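4.2 What visitor counts can and cannot tell us

The case for Naltovville as a heritage destination rests largely on a single number. Boateng and Lindgren give 2,853 visitors to the harbour and the standing stones in one season, and the figure has been repeated in almost every planning paper on the island since. We are less sure of it than its popularity would suggest. The count was made at the ferry ramp, where every foot passenger stepping ashore was logged, and no attempt was made to separate tourists from islanders coming home with their shopping. A family living at the north end and crossing twice a week would, on this method, have looked like a sizeable tour party by the end of the summer.

Schumacher's later survey is more careful but has troubles of its own. He handed out 948 cards on the boat and got 189 back, and nearly all the returned cards came from people who had stayed at least one night. Day visitors, who have a bus to catch and little reason to fill in a form, are close to absent. It is therefore hard to accept his claim that the typical visitor comes for the archaeology. What the cards show is that people who stay overnight and like answering questions say they came for the archaeology. 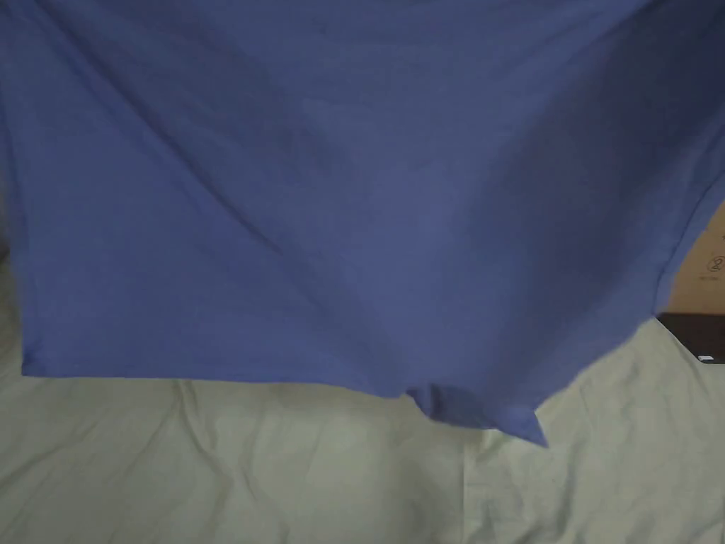
Nor does the spending data settle the matter. The Gallagher guesthouse and the shop at Pulov both kept takings for the period, and both report a rise, but the ferry timetable changed in the same year and added a late sailing. Either cause would produce the same rise. D. Brannigan (interview, 7/20/19) thought the late boat mattered far more than the stones, and said that most of her extra trade was in suppers. R. Brannigan, interviewed separately, held the opposite view - though he runs the walking tours and may be expected to.

Figure 1. Blue fabric with a stitched hem.

We do not argue that the stones draw no one. A smaller and better-run count would help, taken at the site gate and carried on into December, when the tours stop and the boats are down to one a day. Until such a count exists, we treat the published totals as an upper limit on tourist arrivals by ferry, and we leave them out of the model in Section 5. The nine sites in the Pratix inventory are kept, as their locations at least are not in dispute.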